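Buy the Simple Fingers and Spend the Rest on the Camera Mount

Most comparisons of hand-held grippers start with the jaws. Stroke, closing force, pad compound, number of joints. I have read a lot of these, and I have written a few. After a long bench trial of two designs, the Dranis parallel unit and the Lestley adaptive unit, I think we have been ranking the wrong part. For tabletop work with ordinary household objects, finger design matters less than where the wrist camera sits, how the cable leaves the body, and whether the pose marker stays visible through the whole reach.

The trial covered 1,621 recorded demonstrations on 13 tabletop tasks. Each task had the same start layout for both units, and the operators swapped units every 20 runs so that fatigue and learning would not pile up on one side. A run was rejected if tracking was lost, if the object left the wrist view for more than a second before contact, or if the operator had to stop and re-grip. In total, 499 runs were rejected. I expected most of those to be re-grips. They were the smallest group by a wide margin. Tracking loss came first, and objects leaving the wrist view came second.

Vendors will object that a better finger prevents the re-grip, and that re-grips are what ruin a demonstration. The Lestley fingers do conform to a round handle, and an operator can feel the difference. But the operator is a person with a very good controller between the ears. People correct for a plain flat jaw within a few attempts. They cannot correct for a camera that does not see the object, and in most setups they do not learn that it failed until the recording is reviewed.

Flatware is the task group that made this plain. A knife is thin, it lies close to the surface, and the metal end throws back whatever light is in the room. In a basket, its handle can point in almost any direction. The approach angle therefore changes from one knife to the next, and so does the part of the hand that blocks the head camera. With two grippers in use, one per hand, the left one can easily hide part of the place setting from the head view at the moment the right one needs it. The wrist views have to carry that interval alone.

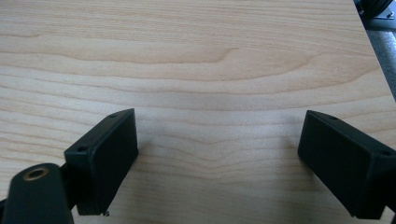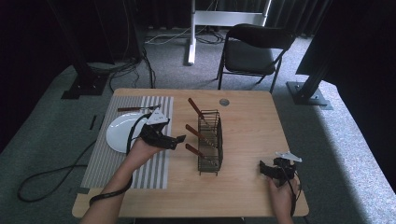
First picture: wrist view, fingers open over bare tabletop. Second picture: head view, both hand-held grippers at the table with the knives and wire basket.

The wrist view needs to show both fingers and a useful area of table between and beyond them. If the fingers take up too much of the image, the policy sees the grasp and very little of the approach. If they take up too little, small errors in lateral position become hard to read. I prefer the tips low in the image with most of the work surface above them. The Dranis mount allows this with one screw adjustment. The Lestley mount is fixed, and its adaptive linkage opens outward into the view, so the image changes shape with every grasp. That is extra variation for a model to absorb, and I have not seen a benefit that pays for it.

Markers deserve the same attention. A plate on top of the gripper works well until the operator rolls the wrist, and reaching for a low handle invites that roll. Moving the plate a short way up and back recovered more runs for us than any finger change we tried. It cost nothing except a new recalibration. We used the Mockus calibration routine for both units, which is slow but repeatable.

Cables are the least interesting item here and probably the most neglected. A stiff lead pulls on the wrist. A slack one can drop into the work area, catch a plate rim, or cross in front of the lens. Neither vendor lists cable exit direction on the data sheet. Both should. I would also like to see lead weight per meter, and the minimum bend radius at the connector.

There is a fair case against my position. Our objects were rigid and mostly light. With wet glassware, cloth, or anything that deforms, the pad and linkage may well take over as the limiting factor. The same applies once the gripper moves from a hand to an arm. We replayed a subset of the flatware runs on the Rurus arm, and re-grips were a larger share of the failures there — an arm does not make the small corrections a person makes without noticing.

Even so, the data has to exist before it can be replayed. A lab with a fixed budget should buy plain parallel fingers, keep a spare set of pads in the drawer, and put the remaining money into an adjustable camera mount, a rigid marker bracket, and soft cable with a proper strain relief. Reviewers, myself included, should report the rejected runs by cause and put that table ahead of the closing force.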